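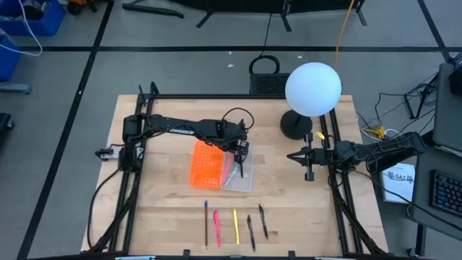
What do people come to see at an open day for robots?

Mostly they come to see if the machine can do some small thing that they do themselves every day, like putting a pen away.

That was what Roxana Bălan had written on the first page of her notebook, on the bus to Hollomano. She had written the question at home and the answer somewhere after the second bridge. She was a school secretary in Viltovano, and for 11 years she had put pens away after other people. The invitation had come to the school on Tuesday. The teachers were busy with the September tests, so the director asked her to go and to bring back a page for the school paper.

The laboratory was behind the old bus garage. At the door a young man gave her a sticker and told her that 160 persons had put their name on the list. He seemed afraid of this number. He asked her to write "Bălan" and then looked for it for a long time under V.

Inside there were the two arms and the table, and the visitors stood behind a rope and spoke in low voices, as people speak in a church or a bank. A woman in a gray jacket explained the task. Her name was Moldovan and she had a good voice for explaining. The pens lay on the wood, and they must go in the container. She said it was a simple task to say and a hard task to do. A pen is thin, it rolls, and it is never in the same place as yesterday.

"And who puts them back on the table?" asked a boy near the rope.

"I do," said Moldovan.

Roxana wrote this down and put a line under it.

The first pen took long. The arm went down, waited, came up again a little, and went down. Roxana found that she was holding her own pen in the same manner, with two fingers, and that her hand was tired. When she was a girl, her grandmother used to eat with a fork and knife at weddings only, and she had this same way of moving, slow and correct, with the whole family looking at her plate.
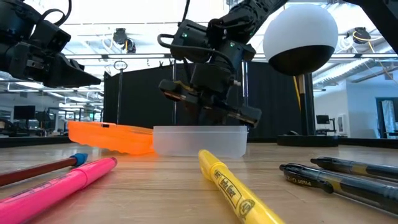 Hultenton, the man next to her, said in her ear that he had paid 80 for the train and that his daughter could do this at the age of two.

"And how long did you teach her?" Roxana asked.

He thought about it. He was a big man with a wet umbrella, and he was not angry, only disappointed, as a person is who has expected fireworks.

"I didn't teach her," he said. "She took the pens and put them in my shoes."

"So you don't know how long it took."

"No," he said. After a moment he added, "She also put them in the soup."

Moldovan heard this and laughed, and then more people laughed, and after that the visitors behind the rope began to speak normally. An old man wanted to know what happened if the arm was wrong. Moldovan said that they kept the wrong ones too. In the spring they had made 500 tries with one kind of pen, and she had learned most from the tries that she wanted to forget. The old man said that he had been a driving teacher and that it was the same with him.

Then a machine at the back made a small sound, and Moldovan said "excuse me" to it, not to the people. Roxana wrote this down also. She did not know yet if it would go into the school paper, but she wanted to have it.

They were allowed to come nearer in groups. Hultenton left his umbrella against the wall and went before her. He put his hands behind his back without being asked, and he bent so low that the boy could not see and had to pull his coat.

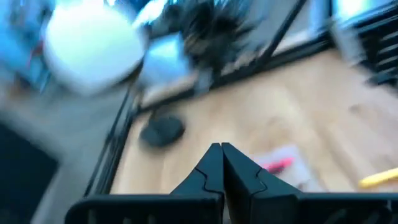
Roxana stood in the last group and had the most time. She was thinking about the drawer in her office, where there were keys without doors, and a stapler that belonged to a teacher now retired. She had always told the children that order is a question of wanting. Now she was less sure. It seemed to her that there was a great deal of work in it before the wanting could be of any use, and that she had done this work so early in her life that she could not remember one day of it.

"Do you want to ask something?" said Moldovan. "It's the last group, I have time."

Roxana looked in the notebook. She had prepared four questions, and all of them were about money.

"Do you get tired of putting them back?" she asked.

"In the afternoon, yes," said Moldovan. "In the morning I like it."

Outside it was still raining. Hultenton was waiting at the bus stop without his umbrella, and when she told him, he said a bad word and ran back across the street. The bus came. Roxana asked the driver to wait for one minute, and the driver looked at the clock and said that one minute was possible.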